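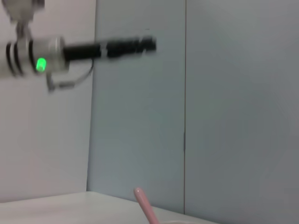

The Break Table: Picture Gallery

Zitevthorpe Museum of Household Life
Department of Domestic Objects

Introduction

The Break Table is a study of the short pause in the working day and of the objects that serve it. The study forms part of the museum's Ronitz program, under which the Department of Domestic Objects records ordinary household activity in the setting where it takes place. Previous subjects in the program have included the ironing of shirts, the packing of school lunches and the storage of umbrellas.

The pictures on this page were taken in the Kivarska Room, on the second floor of the Lehtinen Building. They are presented with short captions and with notes from the department's files. The notes draw on the wider collection and on written accounts sent to the museum by members of the public, 64 of which had been received when the study text was prepared.

The study was edited by Mehwish Siddiqui, Curator of Domestic Objects.

The Room

Caption: Wall surfaces in pale, cool tones, meeting in soft vertical lines.

The Kivarska Room is used for studies in which the setting should draw as little attention as possible. Strong wall color affects the way glazes and metals are recorded, and earlier work by the department, carried out in a room with yellow walls, proved difficult to compare with anything made elsewhere. Pale walls and a pale table were adopted for the Ronitz program at its outset and have been kept for every subject in it.

Correspondents were asked to say where they normally take a hot drink during the day. The kitchen table was named most often, followed by the desk, the back step and the car. Several replies described a place used for no other purpose: a stool beside a water heater, the end of a workbench, the third stair from the bottom. One correspondent from a printing works wrote that the staff had drunk their coffee standing at the same windowsill for so long that the paint had worn through in a row of rings.

The department would be pleased to receive further accounts of this kind, particularly from people who work at night or outdoors.

The Mug

Caption: A ceramic mug with a dark glaze outside and white inside, seen from directly above. A spoon stands in the drink.

The mug is among the least documented objects in most museum collections of household goods. Cups and saucers were bought in sets, listed in wills and photographed for insurance. Mugs tend to arrive in a house singly, by gift or by accident, and leave it in the same way. The museum holds 296 mugs, and for more than half of them the file contains no information beyond the name of the donor.

A white interior is common in the collection, including on mugs with a strongly colored exterior. Donors have given practical reasons for preferring it. It shows the strength of tea as the milk is added, and it shows whether the mug is clean. It also shows the marks left on the wall as the level of the drink falls, and for this reason some households in the correspondence keep dark-lined mugs for coffee and light-lined mugs for guests.

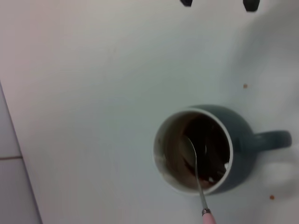
Handles are recorded by the department according to the number of fingers they admit. This measure was introduced after it became clear that shape alone told readers very little about how a mug was held. A handle that admits two fingers leads most people to support the base with the other hand. A handle that admits four is generally gripped like a jug. Correspondents were firm in their opinions on the matter, and a number of them reported that they had returned or given away an otherwise satisfactory mug on account of its handle.

The question of the spoon left standing in the mug produced more letters than any other. Those who leave it there described the practice as a convenience, as the spoon is then available for a second stirring or for whatever has settled at the bottom. Those who object referred to the risk of knocking the mug over and to the mark a wet spoon leaves when it is finally put down. The department takes no position.

Readers who wish to describe a mug for the museum's files are asked to include the following details:

Height and width, with the handle measured separately
Color of the glaze inside and outside
Any chips, cracks or repairs
The drink for which it is normally used
Who in the household is permitted to use it

The final item was added at the request of a donor and has since become one of the most informative entries on the form.

The Spoon and the Plate

The teaspoon has an unusual place among household objects in that it is expected to disappear. Households writing to the museum reported losses from drawers, staff rooms and lunch bags, and few could account for them. Offices appear to suffer most. One employer supplied the department with the records of its staff kitchen, in which a purchase of 50 teaspoons was followed within the same year by a request for more.

Spoons with colored handles are often kept outside the main set. They may be bought for a picnic or for a child and then pass into general use, where they are easier to find in the sink and easier to claim as one's own. The museum has been slow to collect them. Until recently its holdings of flatware consisted almost entirely of matched sets in fitted boxes, many of which show little sign of having been taken out.

The plate is optional at the break table. Where the food is plain, it may be set directly on the table, on a paper napkin or on the lid of the container in which it was carried. Written accounts from workplaces mention all three. Accounts from homes mention the plate more often, although several correspondents added that they would use one only if another person were present.

The Food

Caption: Brown pieces resembling cake or bread, with a pink-handled spoon across them. The mug is partly filled with a dark brown drink, and there are small crumbs on the white tabletop.

Food taken at a break is usually cut in advance. The size of the piece is settled by whoever holds the knife, and in many households the task belongs to one person only. Loaf cakes were the item most frequently named in the correspondence, followed by buttered bread, plain cookies and whatever remained from the previous evening. A cake that can be held in the hand is preferred on working days. Glazed and iced cakes were described as suitable for weekends or for a colleague's birthday, being troublesome to carry.
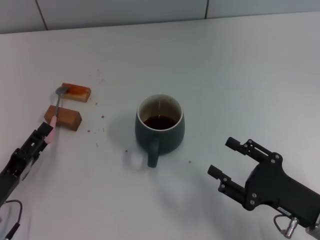 Crumbs were treated at some length by the public, and the department has retained a separate file on the subject. Opinion was divided between sweeping them into the hand and pressing them up with a fingertip. A retired baker wrote that the size of the crumbs will tell an experienced person how old the cake is, and enclosed a table of her own observations, which may be consulted by appointment. Other correspondents mentioned the dog.

On the order of eating and drinking the letters were more evenly balanced than had been expected. Some correspondents finish the food before touching the drink, some alternate, and a small group dips the food into the drink. The last of these habits was reported with a certain reserve. It is well represented in the older material held by the museum, including household manuals that advise against it.

Clearing Away

The break ends when the table is wiped. In workplaces this duty is often posted on a notice, and the museum has begun to collect such notices, both printed and handwritten. They range from a single polite line to full rotas covering several months. Donations are welcome in any condition. Where possible, the notice should be sent with a record of the place where it was displayed and the length of time for which it was obeyed.

The washing of mugs by hand remains the usual practice in the accounts received, including those from homes with a dishwasher. Correspondents gave the size of the mug, the care of the glaze and the need to have it again the same afternoon.

Visiting and Use of the Pictures

A selection of mugs and spoons from the collection is on display in the Lehtinen Building on the ground floor. The study room is open to readers on Thursday afternoons by appointment. Objects are brought to the table by staff, and readers are asked to leave food and drink in the lockers provided.

The pictures in this gallery may be reproduced for teaching and private study provided that the museum is credited. Requests for any other use should be addressed in writing to the Department of Domestic Objects, marked for the attention of Mehwish Siddiqui. Written accounts of the break table will continue to be accepted until the end of May.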